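Washing-up

Washing-up, also called dishwashing or doing the dishes, is the cleaning of plates, cutlery, cookware and drinking vessels after a meal. It is among the most widely practiced household tasks and among the least volunteered for. In American usage "washing up" more often means cleaning one's own hands and face, a difference that has led to some disappointment between hosts and guests.

History

Before piped water, dishes were cleaned with whatever was at hand. Sand, wood ash, straw and chalk all served as scouring agents, and a piece of bread could do for a plate what a rag did for a pot, with the advantage that it could be eaten afterward. Large houses set aside a separate room, the scullery, so that the noise and grease could be kept away from the people who had caused them.

Soap made from animal fat or plant oil cleaned well in soft water and poorly in hard water, where it left a gray scum that then had to be washed off. Synthetic detergents largely solved this problem in the twentieth century. They also made foam a selling point, although foam itself does little of the cleaning and mostly tells the washer that something is going on.

Method

Hand washing generally follows a fixed order. Glasses go first, then cutlery, plates, serving dishes and finally pans, so that the water gets worse along with the things put into it. Households that have abandoned this order tend to own cloudy glasses. Rinsing practice varies by country and by family. Some cooks rinse each item under the tap, some dip it in a second basin, and some let the suds slide off and consider the matter closed.

Soaking loosens dried starch and burned sugar. It is also the accepted legal fiction under which a pan may be left in the sink overnight. The practice has defenders, but few of them are the next person to use the sink. 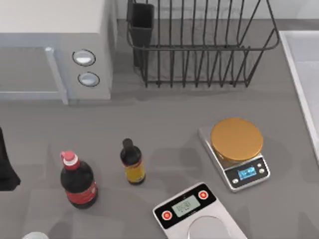
Drying is done either with a cloth or by leaving the dishes to drain. Air drying takes longer and asks nothing of anyone, which accounts for most of its popularity. A towel is faster, but one that has been used all day may return to the plates a good part of what was washed off them. Wooden spoons and cutting boards should be stood on edge, so that air can reach both faces and the wood does not warp.

Materials

Glazed ceramics and glass stand up to hot water and most detergents, though a sudden change of temperature can crack either. Enameled ware resists stains until it chips. Cast iron has its own body of doctrine, much of it concerned with whether soap may be used at all, and arguments on the point have outlasted many of the pans. Nonstick coatings should not be scrubbed with metal, a fact usually learned one pan too late.
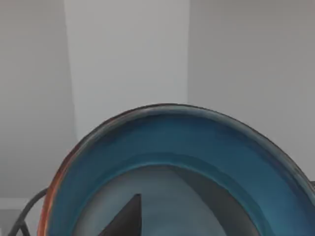
A blue bowl with a thick, rounded rim.

Division of labor

The rule that the cook does not wash up is widely known and unevenly enforced. Yee-man Hsu's household study, The Second Sink, followed 733 shared kitchens and found that residents who described the work as evenly split were, as a rule, the ones doing less of it. Written rotas lasted a median of eight weeks. Kitchens with no rota at all did slightly better, a result Hsu reports without comment.

A later survey by Ho-yin Lo and Pui-shan Tsang asked 1,217 adults which task they would give up first. Washing pans came ahead of washing plates. Drying placed last, and the authors suggest that many of those questioned had already given it up.

Among children, washing-up is often tied to an allowance. Su-chen Chu has argued that this teaches the value of work, while her frequent opponent Chun-hung Leung holds that it teaches the value of washing slowly enough to be sent away.

Machine washing

Mechanical dishwashers were patented in the nineteenth century and became common in homes only in the second half of the twentieth. They moved the dispute from who should wash to how the machine should be loaded. Most households contain one person who arranges the racks with care and another who regards them as a place to put things. Unloading remains manual, and clean dishes are often taken straight from the machine to the table until it is empty enough to be filled again.

See also

Dish towel
Scullery
Draining board
Housework
Roommate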